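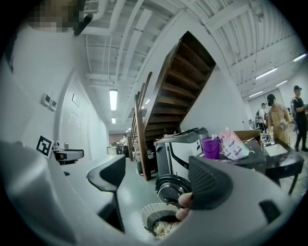
About Us

Hi, and welcome to the Griden Baseball School! We're a small baseball and softball program in Irkthorpe, and if you've landed on this page you probably have a kid who won't stop throwing a ball against the garage door. Good. I was that kid.

I started Griden after a lot of years of catching, first in college and then for a couple of summers of independent ball that paid mostly in sandwiches. My knees gave out before my interest did. I came home, rented one batting cage on Waten Road, and put up a flyer at the hardware store. Six kids showed up the first month - two of them were brothers who shared a glove.

These days we have 20 coaches and 600 players, ages seven to 18, and we've taken over the whole building. There are four cages, a turf infield that's a bit short down the left side (watch the pole), and a pitching area with two mounds. We're at 807 Waten Road, behind the tire shop. Parking is easier if you come in from the alley.

I get asked all the time whether we're a "serious" program. Well, some of our players want to play in college and we work them pretty hard. Others come once a week with their friends and want to hit off the machine. I love having both! Everybody gets the same coaches, and girls and boys train together until they're 12, when the softball players move over to their own group with their own pitching coaches.

We play our games at Tuhumury Field from April through July, and fall ball starts up in September. Winter is indoor season, so that's hitting, footwork and a whole lot of bunting, which the kids complain about until they win a game with one.

A trial session costs 40 dollars and runs an hour and a half. Bring sneakers or turf shoes (no metal spikes inside, please) and a water bottle. We have loaner bats, helmets and gloves, including a few for lefties, and catcher's gear in most sizes.

The front desk is open from 3 p.m. until the last group goes home. Stop in and say hi - I'm usually in cage two, feeding the machine.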